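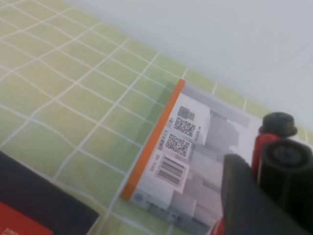 2020年4月25日
イアラ・ナバレテ、ヌワン・ラナシンハ

4. セルの据え付けと日々の手入れ

さて、ここからは机上整理セルの世話の話です。前節までの把持計画はきれいな式で書けたのですが、私がいちばん時間を使ったのは、式に出てこない部分でした(共著者のヌワンも同じ意見です)。同じようなセルを立ち上げる方の手間が少しでも減ればと思い、細かいことも書いておきます。

アームはMovell、手首のカメラはZondier、グリッパの指先はGeertsのものを使いました。天板の四隅をボルトで留め、その上に格子線の入った緑の敷物を広げています。この格子、最初は見た目で選んだだけだったのに、途中からすっかり頼りきりになりました。手首カメラの取り付けがほんの少しずれても、線の傾きを見比べればすぐ気づけるんです! ただし布も紙と同じで、強く引けば線がゆがみます。張り直したあとは必ず基準画像を撮り直し、手で測った交点の座標と突き合わせてください。私はこれを一度さぼって、半日分の記録を捨てました。

手首カメラの固定ねじは4本です。締める順番は対角線どおりで、まず全部を軽く当ててから、二周目で本締めにします。一本ずつ最後まで締めると台座がわずかに傾き、あとから補正値でごまかすことになります。補正値でごまかしたセルは、次に誰かが触ったとき必ず困ります。台座とねじ頭にまたがる合いマークをペンで引いておくと、緩みが目で分かるので楽でした。

指先については、本のように平たいものとペンのように細いものを、同じ指でどこまで扱えるかが悩みどころでした。開閉の原点を出すときは、指を完全に閉じた位置をゼロとし、そこから少し開いて閉じ直す動作を57回繰り返して、戻り位置のばらつきを見ます。ばらつきが大きい日は、たいてい指の付け根に細かいごみが入っていました。柔らかい刷毛で払い、もう一度同じ手順を回せば十分です。溶剤は使わないほうがいいと思います。ミタリ・マリカルが指先の面を拭いてくれたときは、乾くまで摩擦がまるで変わってしまい、二人でしばらく首をひねりました。

物体の並べ方にも、いくつか決めごとがあります。図4の配置では、赤い本を濃紺の本に重ねて左に置き、黒い網のペン立ての手前に筆記具を5本、右には冊子の山を置いています。重なりのある本と斜めに並んだ細い物が同じ視野に入るので、校正の良し悪しがはっきり出る、なかなか意地悪な並びです。

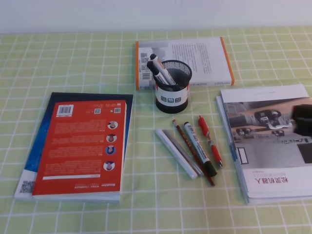 それから、高さ方向の原点です。敷物の厚みを入れ忘れると、薄い本の縁をねらった指が低く入りすぎます。私たちは天板ではなく敷物の上面をゼロに取り直し、張り替えのたびに触れ合わせで確認するようにしました。速度は通常運転の30パーセントまで落とします。ここを急いでも得はありません(指先は思ったより高いです)。

網のペン立ては、深度の値が抜けやすくて手を焼きました。網目の向こうを拾ったり、縁だけが浮いて見えたりします。いまは円筒の形をあてはめて中心を求め、網目の点は信用しない設定です。これで近寄る経路はだいぶ落ち着きましたが、ペン立てを机の端まで寄せたときの挙動はまだ調べきれていません。

定期の手入れは把持3000回ごとに区切りました。ケーブルの被覆、手首の合いマーク、指の付け根、敷物の浮き、の順に見ていきます。順番を固定したのはヴァサンティ・ラナシンハの提案で、記録用紙の欄もそのとおりに並べてあります。12月に手首側のケーブルを交換した際は、留め具の位置を関節寄りに変えました。以前の位置だと、手首をひねる姿勢でケーブルが引かれ、カメラの映像がときどき途切れていたんです。交換後は余長を少し多めに残し、全関節を可動域の端までゆっくり動かして、引っかかりがないことを確かめました。

なお、基準画像と補正値の組は、必ず同じフォルダに保存しています。別々に置いていたころ、タニア・ベパリが古い補正値を読み込んでしまい、指がペンの手前で何度も空を切りました。いまは起動時に両者の日時を照合し、食い違えばアームの電源が入らないようにしてあります。照合の手順は次節の起動処理とあわせて述べます。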